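November, evening

Last updated: November, 22:40

Spent the second half of the day on place settings for the small dining room. Elaheh Asadi wants the layout fixed before the next order goes to Zollby, so that quantities can be worked out from one setting and multiplied. Reasonable. It took longer than it should have.

The tables are the marbled ones with the red edge. The top is glossy and busy: beige, cream, gray, white, with rusty orange veins running through it. Pale crockery disappears on it. The round plate with the dark inner ring does not, and I have settled on that one as the base. The steel bowl goes on top, flat base down. Spoon to the right of the plate, handle toward the diner, fork also on the right. I know the fork belongs on the left by the usual rule. Oratile Van Wyk eats with a fork or a spoon and never both, and argues that either one should be within reach of the same hand. I have no strong objection.
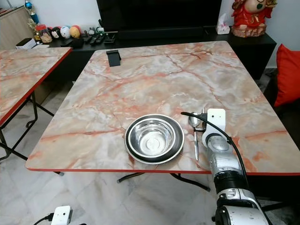 One problem remains with centering. The bowl is narrower than the plate and there is no recess to locate it, so it drifts. Set slightly left, it leaves a wide crescent of the dark ring on the right, and the eye goes straight to it. A thin silicone disk would fix the drift but adds a part to wash. Left it alone for now.

Distance from plate to table edge: settled on 4 cm. At 7 cm the bowl is a reach for anyone short, and the corners being rounded, the end places lose some depth already. Wrote both figures in the notebook.

Cost came to 2,843 for the full set including the Makhubela bowls, before delivery. Elaheh thinks Woris will match it. I doubt it, but the inquiry is sent.

The second table gets the same layout tomorrow. Its folding legs cross underneath, so I want to sit at each side and check knee room before fixing the chair positions - the drawing shows clearance, but the drawing was made for the old chairs.

Still to do: wipe the tops with a dry cloth, find the spare spoons, answer Oratile about napkins.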